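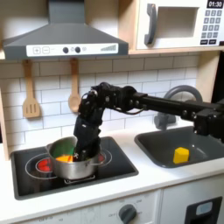

Notebook, toy kitchen rig, August, started writing this up at 4:40 pm

Okay, so today's session went into the Clallow set and I'm pretty happy with it! We're at 921 episodes that pass the checker now, and I only had to restart the recorder once (my own fault, I filled the scratch disk with last month's exports and forgot to clear it).

The task list was the same short one as before. Vegetable into pot, vegetable out of pot, vegetable to sink, block from sink to counter. I'm teleoperating everything myself this round, so please remember that when you look at the trajectories, because I have a style. I come down steep, I hover before I close, and I let go a bit too high. The Flaltthorpe folks drive much lower and slower than I do, and when we mixed their runs with mine in the last training job the policy sort of dithered halfway between the two. I'd like us to tag the operator in the metadata from here on. It's one field, I'll add it tonight.

Pot work is still the hardest to drive. Going in from above, the fingers hide whatever they're trying to pick up, so I end up steering by memory for the last bit, and I'd guess the model has to do the same. I slowed way down for those. If you're trimming episodes by length, leave the slow pot ones alone!

I also changed how I label the tries. Before, an episode was either good or junk. Now I'm using "clean", "recovered" and "failed", where recovered means I fumbled it and fixed it without stopping the recording. There are 292 recovered ones so far and I think they may be the most useful thing we have. The Kasten model never saw a mistake in training, and when it makes one it just sits there.

One more thing about the counter strip between the stove and the sink. It's narrow, and anything long you put there wants to end up lying at an angle. I've been leaving the orange veggie there however it lands and approaching it as is. Squaring it up by hand before each try makes for lovely footage and a very spoiled policy.
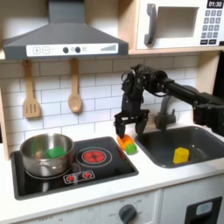
Notes on resets

Resets are eating the day, same as always. I drew up a sheet of 20 start layouts and worked through them top to bottom, then shuffled and went again. It's better than making it up on the spot, because when I make it up I put the orange piece in the same place every time (I checked the old logs, it's embarrassing). The sheet is taped inside the cover of this notebook. If you want to add a layout, write it in pen and give it the next number, don't reuse one you crossed out.

For each reset: home the arm, place the pieces, hands out of view, wait for the beep, go. I kept starting before the beep this morning, so the first batch has my first motion chopped off. Those are flagged.

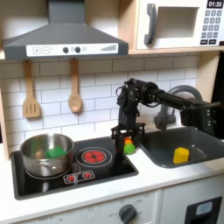 Language labels are my other headache. Pevetti wants one plain sentence per episode, and I've been typing them in right after each run while I still remember what I meant to do. "Pick up the orange one" was fine for a while. Then we got to layouts with pieces piled together, and it stopped being fine: with the orange-and-red block sitting on top of the green piece, does "move the vegetable" mean the top one, the bottom one, or the pair? I've settled on naming the color and saying "top" or "bottom" whenever two pieces touch. It makes for clunky sentences, but clunky is okay here. I went back and redid the old stacked ones, took me most of lunch.

Also, would whoever exports next please keep the label file next to the episodes and not in your home folder. I spent ages hunting for it.

Plan for the next session is over 100 more, mostly sink moves, with the pot in different spots on the stove. We've got plenty of starts with it on the left and I'd like more on the right.

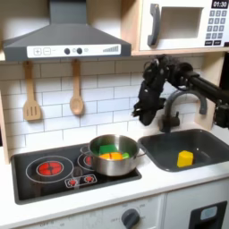
Do we keep the failed episodes or throw them out?

Keep them, in their own folder, with the label you would have used if the try had worked. They stay out of the imitation training for now, but the success checker needs bad examples and we're short on those.

Still to do: operator field in the metadata, clear the scratch disk properly, print a fresh layout sheet (coffee on this one), and ask Flaltthorpe which beep delay they use. Recorder config is saved under today's folder as clallow_b. Arm homed and powered down at 6:15.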